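Home Music Gigs About Contact

Posted in March by the author

I wasn't going to write about the new Wuvitz single, because last time I did I got a bit carried away and somebody in the comments told me to calm down. But it's been out for a fortnight, I've had it on every morning with my toast, and I'm not calm, so off we go!

It's called "Arango", and if you only know Wuvitz from the slow stuff on the first EP you're in for a bit of a shock. The drums come in straight away, no intro at all, and then there's this wobbly organ line that sounds like it was recorded in a church hall (I've since read that it was recorded in a kitchen, so I was miles out). The chorus is four words long. I had it stuck in my head all the way to the dentist and all the way back.

I think the words are about leaving a town you never much liked and then missing it. There's a line about the last bus out of Dillulbridge which got me, as I spent a good part of my teens waiting for that bus, mostly in the rain. My sister reckons the whole song is about a breakup. She might be right - she usually is with lyrics - but I'm sticking with the bus.

It's on Baditz, the little label that did those two tape compilations I went on about last year. They've pressed 215 copies on seven-inch and I've got number 24, which I'm far too pleased about. The B-side is an older song called "Porch Light", done again with just guitar and voice. It's slower than the version they used to play live and I miss the silly shouting bit at the end, but the second verse is lovely now that you can hear it properly.
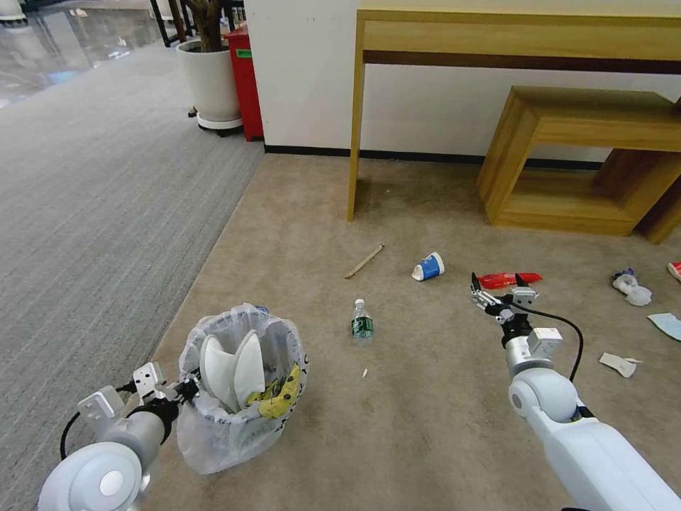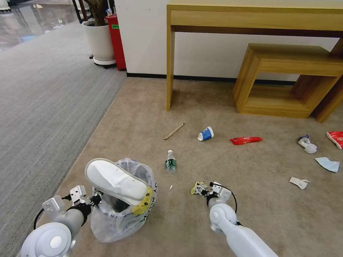
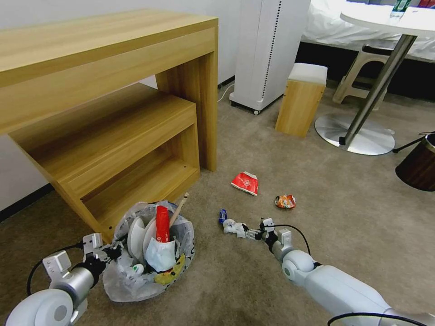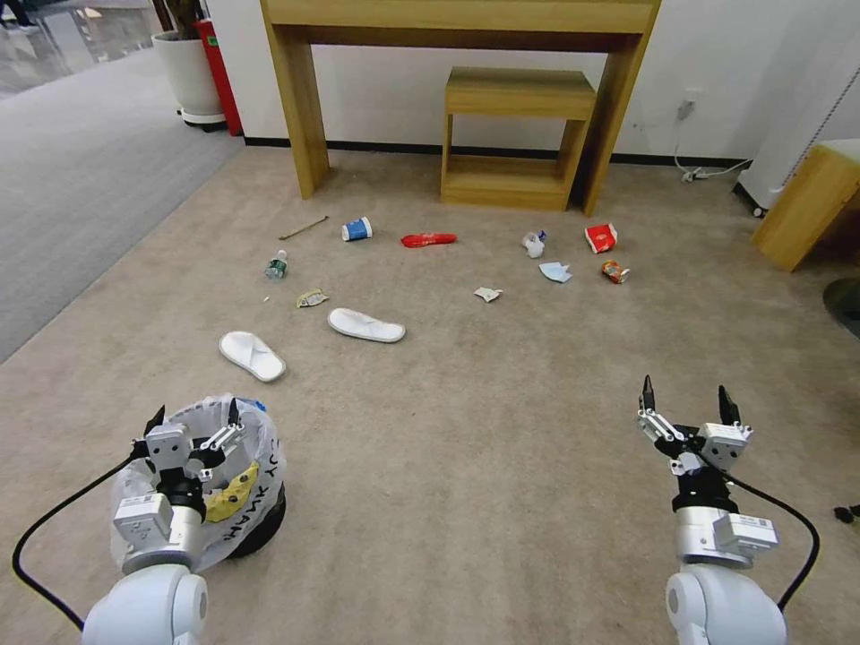 Is the seven-inch mix the same as the streaming one? The vinyl has a longer ending, with the organ carrying on by itself after the drums stop, and the streaming version fades out well before that. Everything up to the last chorus is the same on both.

I went to see them play it at the Corn Hall in Dillulbridge, too. Small room, sticky floor, very good chips over the road. They opened with "Arango", which I thought was a mistake as half the crowd were still at the bar, but everyone came rushing in when the organ started and it was like that for the rest of the night. They did most of the EP, a couple of new ones without names yet, and a cover that I recognised and couldn't place and still can't. If you were there and know what it was, please put me out of my misery.

The sound was a bit muddy from where I was standing. I moved nearer the desk after the third song and it was much better, so do that if you go.

My only real grumble is the length. Two minutes and a bit! I wanted another verse, or at least one more go round the chorus. Last time I looked it had been played around 3000 times online, and I would guess a fair few of those were me.

There's meant to be an album before the end of the year. Baditz haven't said much, only that the songs are finished and the sleeve isn't. I'd be happy if it had a bit of both sides on it, the loud organ stuff and the quiet guitar stuff, and I'd be very happy if "Porch Light" got its shouting back.

Next post will be the two support bands from the Corn Hall, once I've found the bit of paper I wrote their names on.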